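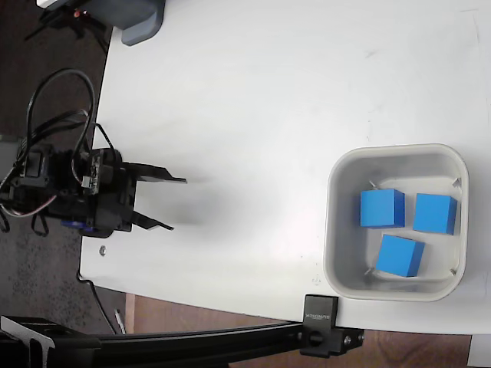 Black gripper, white table, wires on the left

OK so I went down a rabbit hole on Judite Falcão last night and now you all have to come with me. Boxer, then mayor of Ostlow, now back in the gym at 41?? Thread

If you didn't follow women's boxing back then: she was a flyweight out of Ostlow, which is a cannery town with one stoplight and a very good bakery. Southpaw. Not a big puncher, but she'd just stay on you and stay on you until you wanted to go home

Her record is 17 wins and 3 losses and I will argue with anyone who says the second loss was a real loss. I have watched that fight so many times. Go watch round six and come back and tell me with a straight face who was winning

Anyway. She retires, and everybody figures she'll do commentary, because that's what they all do. She did do it for a bit! She was kind of terrible at it! She kept going quiet whenever the fight got good

Then the Firkow cannery closed and the owners tried to get out of paying the last month's wages. Her mom had worked there. Her aunt too. So Judite starts turning up at the gate every morning with coffee, and then with a lawyer

People forget this part. She hadn't said a word about running for anything. There's an old radio interview where the host asks her straight out and she laughs for so long that he has to go to a break

And then she ran. Against Hnatiuk, who'd been mayor so long that there was a bench with his name on it (the bench is still there, I've sat on it, it's a fine bench)

She won by 101 votes. I remember the count going past midnight and my phone dying and me sitting in the car with the charger so I could keep refreshing. I don't even live in Ostlow. My cousin does

The first year was rough and I'm saying that as a fan. She missed meetings. She picked a fight with the bus drivers over the new schedule, and the bus drivers were right. She said so later, in public, and I wish she'd said it a few months sooner

The outside coverage drove me up the wall too. Every single headline was "comes out swinging" or "on the ropes." It was a story about sewer pipes, guys. The woman was replacing sewer pipes

The best thing written about her from that time is the long piece by Shafiq Wickramasinghe. He went and rode around with her for a week, and most of it is her eating lunch in her truck and returning phone calls. I loved it. I've probably sent it to all of you already, sorry

He's also the one who got the airline story right. Remember that? Sidov wanted to start flights into the little airport up there, and their idea for the launch was to have her do a pretend sparring match on board with the cabin crew. In the aisle. With foam gloves

She said no, and then the video of the crew rehearsing it without her got out. Oh boy. The crew looked miserable. One of them is holding a foam glove like it's a dead fish

The union put out a statement, the airline said it was all in good fun, the usual. Judite's answer was two sentences and basically went: these people are trained to get you off a burning plane, let them do their jobs. That was the most popular she ever was as mayor, I think

(The flights did start, by the way! No foam gloves. I took one in September and it was bumpy and they gave me a tiny bag of pretzels)

She served 2 terms and didn't go for another. A lot of folks thought she'd try for something bigger. My cousin was sure of it, she had a sign in the garage ready to paint over

Which brings me to the gym. There's a clip going around of her on the mitts, and she looks sharp. Slower, sure. But that little step to the outside before the left hand is still there and I yelled at my screen

What I can't figure out is whether it's a real comeback or whether she just likes hitting things in the morning. Her old trainer won't say. She won't say. The one thing she's posted is a photo of her hand wraps with no words on it, thanks for nothing Judite

Do I want her to fight again? I go back and forth. I've seen too many people come back one time too many and it makes my stomach hurt. I'd also buy a ticket in about four seconds, so don't look to me for wisdom

If it happens, I hope it's in Ostlow, in the high school gym with the bad lights, where she had her first amateur bouts. Put the money into the youth program. Get the bakery to do the food

Somebody asked which fight to start with: don't start with the title one, it's kind of a slog. Start with the one right before it. She gets knocked down early and gets up looking annoyed, like someone took her parking spot

OK that's it, I have to go walk the dog. If you have the full version of that radio interview please message me, mine cuts out right after the laughing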